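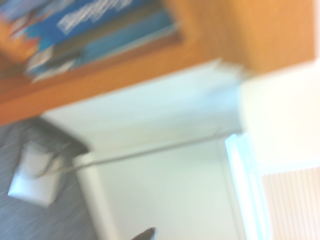 Wrist camera view from the arm on the move, with the wooden shelves and their row of blue spines at the top and the window off to the right.

The shared workshop on the second floor in Turamberg has a new arm, and I got to spend an evening with it in July. It's called Mai, it was put together by Vy Mạc and Gunther Lenz out of printed parts and hobby servos, and as of this month it can swing from one side of the room to the other without forgetting which way it was pointing when it started. That last bit took them 17 weeks!

If you've been following the build on the noticeboard (or by the sound of it, through the wall), you'll know the first version had its camera up on a pole. Fine for watching the arm, pretty useless for picking anything up, as the arm's own elbow kept getting in the way. So Vy moved a small camera down to the wrist, right behind the gripper, and now the thing sees more or less what its fingers see. The tip of one finger pokes into every shot, and she uses that to check that the camera hasn't slipped on its bracket.

The trouble with a wrist camera is that everything moves when the wrist moves. Look at the blue spines on the shelf. There's white lettering on the biggest patch of blue and I can't read a letter of it, and neither can the software. The room is tipped nearly on its side, too. Gunther keeps a whole folder of frames like this one and seems weirdly fond of them. He showed me a lot of them. I had a sandwich going by then, so I didn't mind.

What they do with the blurry ones is pretty simple. The program scores each picture for sharpness, and if it comes in under the line, the arm doesn't try to work anything out from it. It carries on from its joint readings until it gets a clean look again. Before they added that, Mai would catch a smeared edge halfway through a swing, decide it had found the box it was after, and lunge. I saw a video of one of the lunges. Liên Vương, who had been holding the box, was very good about it.

The window is the other headache. In the picture it's blown out almost to white, and the wall next to it goes the same way, while down by the carpet under the shelves it's all shadow. The camera can set itself for one or the other. Gunther wants to lock the exposure and live with a dark floor. Vy wants to let it adjust and just slow the arm down whenever it turns toward the light. They've been having this argument since the spring and I don't think my visit helped, because I asked them both to explain it again.

I did get to drive! There's a little handheld controller with 2 sticks, and I managed to get the gripper around a roll of tape on my fifth go. Mortimer Bellamy got it on his first and mentioned this more than once. It's slower than I'd expected — you nudge, you wait, you nudge again — but you do get a feel for it, and the grip is softer than it looks, thanks to some rubbery pads Diễm Từ cast in a muffin tray. She's on to another batch now, as the first ones picked up sawdust like crazy.

The controller board is a Drimis, bought secondhand from a guy in Usholm, and it gets warm enough that they've added a fan. The fan is loud. A quieter one is supposed to be on order.

Next up is getting Mai to take a thing off a shelf and put it back in the same spot, no hands on the sticks. They'd like to have that going before the fall open evening, and Vy says anyone who wants to help can come along after 7 and ask for her. Wear closed shoes, and if you have a spare desk clamp, bring it with you. They're two short.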